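Last updated 29 July 2026

Bench notes, lamp and towel corner

Started on the Evmont job again after lunch. Went through the desk lamp, the blue towel and the white box, in that order, and I've finally settled on where I want things to live on the brown table. The lamp draws more than I expected on its top setting, 245 mA at the plug-in meter, so the old Bemano supply is fine and I can stop fretting about it!

Towel: folded it into a flat block (my usual way, halves and then halves again) and weighed it dry at 40 g under the Zudach one, which surprised me. The Zudach one is much scratchier too, so I'm keeping the blue for now.

Lamp on, towel folded, white box close by:

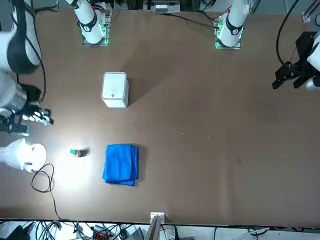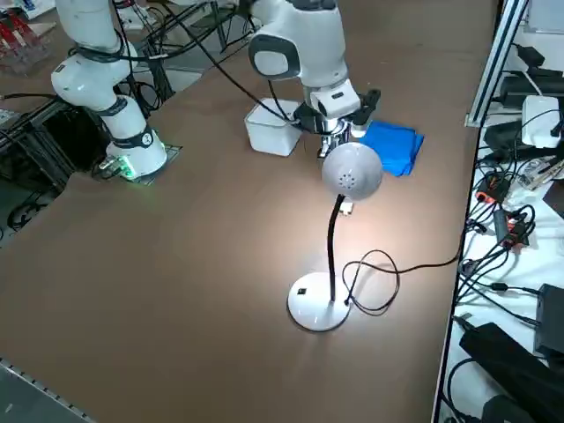 Nanayakkara read this over at tea and reckons a folded towel will always creep open at the loose side unless the fold faces whoever is reaching for it, and that I ought to try the lamp lower before I write down any more settings. Fair enough, I'll try both tomorrow. Also wants the lamp lead taped down, which I keep meaning to do (the tape is in drawer 3310, under the sandpaper, if anyone's hunting for it).

Still to do: wipe the lamp head, find a second blue towel, order 40 more sticky labels.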